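Finger wear and calibration drift on a hand-held gripper

I look after the hand tools for a garment handling project. The tools are hand-held grippers: an operator carries one, works it through clothes on a bed or a table, and the sensors on the front plate record how the fingers close and where the tool is. What follows is my notes from one service round in November, written up mainly so that I can find them again.

The tool in question had passed 1,249 cycles since its last strip-down. A cycle in our log is one close and one open under load, and Arlindo Xavier resets the counter when he signs a tool back out. We service at a fixed interval set by the finger pads and the slide. The screws and the face plate outlast both by a wide margin.

The complaint on the job sheet read "fingers not meeting at tip". Valdir Lopes had written it, and he had added a sketch, which helped. On this design the two fingers should stay parallel through the whole stroke. If they close at the base first and leave a gap at the tip, thin cloth slides out. Denim will still hold because there is enough of it to fill the gap, so the fault can sit unnoticed for a long while if the operator happens to be working on jeans.

First check, before any screwdriver comes out, is to try the tool on the sort of cloth it is used for. A bench test with a steel gauge gives a cleaner number, but the load is wrong. Dark jersey or similar on a bed is a fair trial: it gives under the fingertips, and the mattress gives as well.
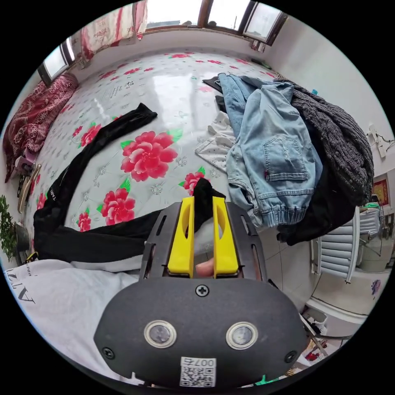 How often should the fingers be changed?
Every 400 hours of use, or sooner if the gap at the tip exceeds the limit on the service card. We change them as a pair. A new finger against an old one will pass the gap test and then wear unevenly.

The fingers are printed parts. We had a batch from Plammont and later one from Zovine, and the two do not mix well. The slots come out very slightly different, and the clamp screw then seats at a different height. Both batches work when matched. I now keep them in separate tins with the supplier written on the lid, and I write the same on the inside of each finger in pencil. Marker pen rubs off on light fabrics.

Order of work for this tool:

Power off and wait for the indicator to go out.
Wipe the sensor windows with a dry lens cloth. Do this before the strip-down as well as after. Lint on a window can look exactly like drift in the log, and I have taken a tool apart for lint once already.
Back out the clamp screws a quarter turn each, alternating sides, until the fingers lift by hand.
Brush the slide. Do not use compressed air, it drives fibres further in.
Check the slide for play with the fingers off.
Fit the new pair, nip up the screws, close the fingers on a paper strip and tighten with the strip held.
Run the zero routine twice and keep the second result.

The slide on this one had packed with fibre at the inner end of travel. It came out as a small grey felt pad, dense enough to act as a stop on one side. That accounts for the gap. With the slide cleared, the old fingers met along their full length again, and the play was inside the limit. I changed the fingers anyway as they were near the interval.

Fibre is the main enemy of these tools, and wool and fleece are the worst of it. A smooth cotton sheet sheds almost nothing. Fagundes, who supply the slide, recommend a dry film lubricant, and I would agree after trying the alternative. A light oil was fine for two days and then held every fibre that landed on it. Cleaning that off took longer than the original fault would have.

The screws need a word. The clamp screws take thread lock, low strength only, one drop. The face plate screws take none. If the face plate has to come off, the sensors must be recalibrated, so I leave it alone unless there is a fault behind it. The plate label carries the tool number and the code we scan at sign-out. It should be readable at arm's length, and a scuffed label is replaced at service even if the scanner still copes with it.

After reassembly the tool goes through a check of 27 grasps on mixed items: a few flat, a few heaped, a few hanging over an edge. The hanging ones show up weak closing force better than anything else, as the weight of the cloth pulls across the fingers. Valdir prefers to do these himself and I prefer that he does. He has the feel for when a tool is closing late, and his notes are usually right before the log agrees with them.

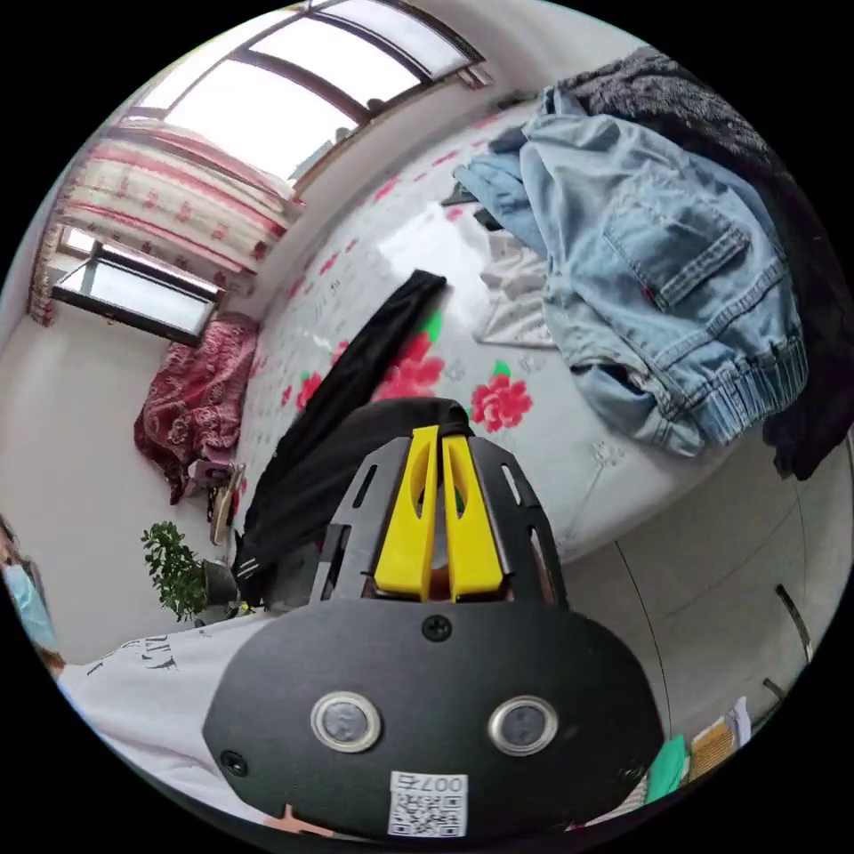
Tracking gets its own check. The gripper estimates its position from what the sensors see, and it needs some detail in view to do it. A plain white sheet in flat light gives poor results. A printed cover is much better, and I would rather have a busy pattern than a tidy one. Strong daylight from one side can wash out part of the view, so I run the check with the tool facing the window and again with it facing away, and compare the two. If they differ by more than the figure on the card, I clean the windows and repeat. If they still differ, the calibration is redone from the start with the Seditz board.

The full calibration takes up to 216 readings. It can stop early if the error settles, but it rarely does on a tool that has just been opened. Keep the board flat. Ours had picked up a slight bow from being leaned against a wall, and I lost most of a morning to that in the spring. It now lies in a drawer with nothing on top of it.

Results for this round: tip gap within limit, slide play within limit, both tracking runs in agreement at the second attempt. The first attempt failed on a smear on the left window, which was my thumb.

Parts used were one pair of Zovine fingers and two clamp screws. The old fingers went into the scrap tin with the cycle count on a tag. Arlindo has asked for the service interval on the slide to be shortened while the knitwear is being worked through, and I have changed the card to match. The next tool on the shelf has the same job number against it and a note about a sticky trigger, so I will start with the spring on that one.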